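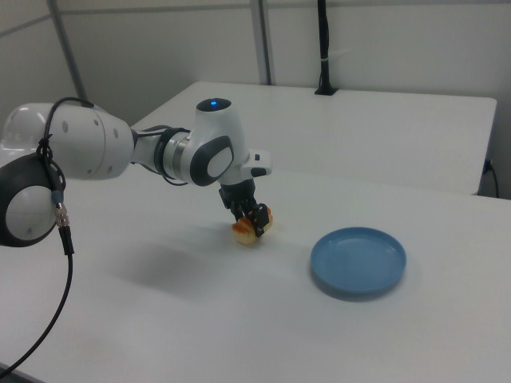 Toast held low over the table, next to the blue plate.

If you've only ever taught a robot to move blocks, food is a fun next step — and a humbling one! I've been recording demonstrations of a simple plate task for a while now, first guiding the arm by hand and lately by remote control, and people keep writing to ask how I set it up. So I'm putting my routine in one place. It's the same one I walked Amber Haworth through in March when she started with us on the Tutex project, and she was recording usable runs before lunch.

The task is as plain as it gets: one piece of toast, one plate, pick it up and put it down. You'll want an arm with a parallel gripper, some way of driving it (hand guiding or a leader controller, either works), a fixed camera, and more bread than you think.

Step 1. Set up the table
Clear everything off the work surface except the plate and the food. I like a plate in a color that stands out from both the tabletop and the toast, and a shallow rim gives the fingers more room to come in low. Check that your cables have enough slack for the whole motion before you record anything. I swing the arm through its full reach once, slowly, and watch the cable at the wrist the entire time.

Step 2. Choose hand guiding or remote
Hand guiding is where I'd start. You put the arm in its free-drive mode, hold it near the wrist, and walk it through the motion. You feel the weight and you get a sense of where the joints like to be. The trouble is that your hands and sleeves end up in the camera view, and a policy trained on those images will have to cope without you standing there later.

Remote control fixes that. We use a little leader arm I built from a Detden kit, and the big arm copies whatever I do with it. It takes practice! My first afternoon was mostly crumbs. Brenda Hebden told me to drive while looking at the camera feed and ignore the arm itself, and I got better almost overnight. If you can't do the task from the camera picture, the robot probably can't either.

Step 3. Practice the grip before you record
Come in from straight above. Open the fingers wider than the food, go down until the tips are just clear of the plate, then close slowly. Toast squashes, and with a topping it also slides, so set a low grip force and raise it in small bumps until the piece lifts without folding. Write the number down. I didn't, and had to find it all over again after a restart.
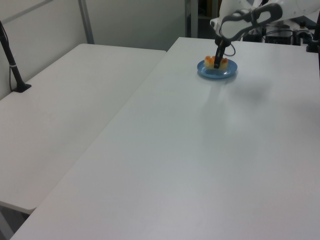

Step 4. Record your demonstrations
Now start logging. I use Corau for this, but anything that saves the joint positions, the gripper state and the camera images on one clock will do. Begin every run from the same home pose and finish with the fingers open and the arm lifted away.

A few habits that have helped me:
Move at a steady pace. If you need to stop and think, throw the run out and go again.
Shift the food a little between runs and turn it now and then.
Keep your corrections. If you come down slightly crooked and fix it smoothly, that's a good demonstration.
Swap the toast as soon as the edges get ragged.

The part I see people rush is the approach. Slow down for the last stretch, get one finger on either side of the piece, and only then go down the rest of the way.

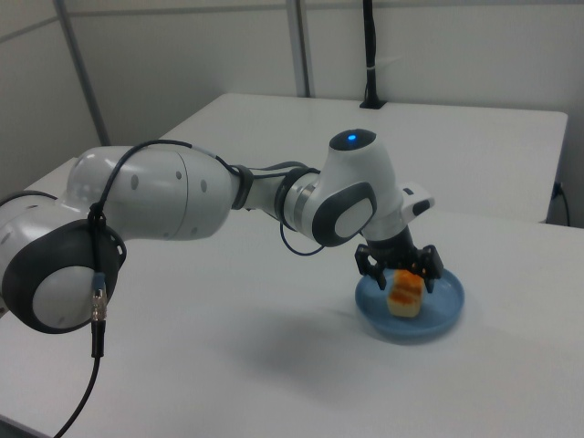 I also try to close on the middle of the piece, even when it would be quicker to grab a corner. Corners tear, and then you have two objects where your model was promised one.

Step 5. Look through what you've got
Play everything back at double speed and delete the bad ones while you still remember them. From my last batch of 500 runs I kept 342, mostly losing the ones where I'd hesitated over the plate (old habit). Check the timing too — on our setup the gripper signal lagged the video by 2 images until Morris updated the logger, and I'd never have spotted it at normal speed.

Once the set looks clean, make a backup and train on a small slice first. If the arm heads for the right spot but closes too early, go back to Step 4 and record more slow approaches.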